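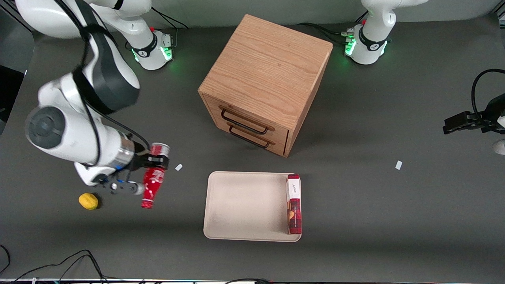
Finding an old newspaper story about a veteran — quick version

Start with the unit, not the name. Spellings change alot between papers.

1. Open the Clerkuta archive, pick Newspapers, set the years.
2. Search unit plus hometown. Over 300 hits? Add a month. April worked for me.
3. Try 2 or 3 spellings of the surname.
4. Save the page number and date right away. Links expire.

No luck — email the Bisulden library desk. Took them 5 days. Scans are free, prints arent.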